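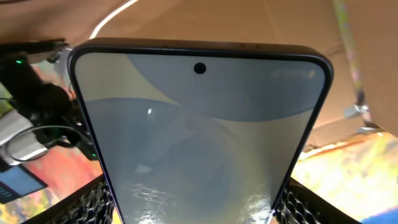 Why do we have leap years?

Earth takes a little longer than 365 days to go around the sun. The extra bit is almost six hours. After four years, those hours add up to nearly one whole day.
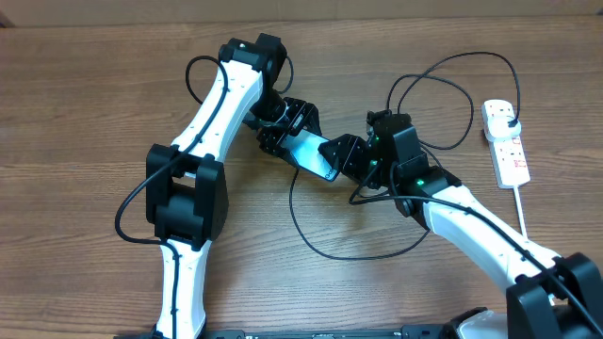

We add that day at the end of February. Without it, the calendar would slowly slip. After 300 years, the weather you expect in December would come more than two months late by the calendar. Farmers would have trouble knowing when to plant.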